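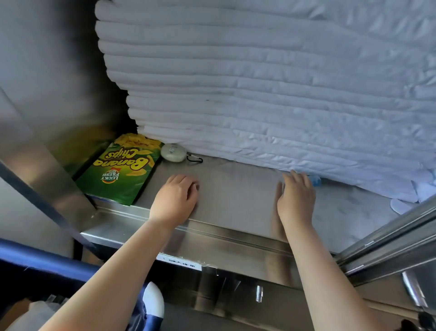
When will Gultance take over engineering work at the Marow gas processing plant? The handover is set for the end of February, once the operator has signed off on the safety plan.

2 min read

Tuesday, February 11, 2025

Gultance has been awarded a contract to provide engineering and maintenance services at Marow, the company announced. The agreement runs for five years and covers the main plant and two compressor stations.

Search news, projects, careers Go 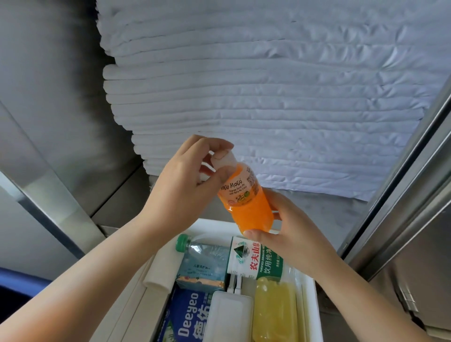

Under the contract, 278 employees of the current provider, Zundeo, will be offered positions on their existing terms. Gultance will also manage planned shutdowns — work previously handled under separate orders — and will report to the operator's office in Boateng.

The value of the contract was not disclosed.

Comments (2)

pipefitter_dan: Does the offer include contract welders or only permanent staff?

R.K.: Good news for Marow. I hope the shutdown schedule gets posted earlier than last year.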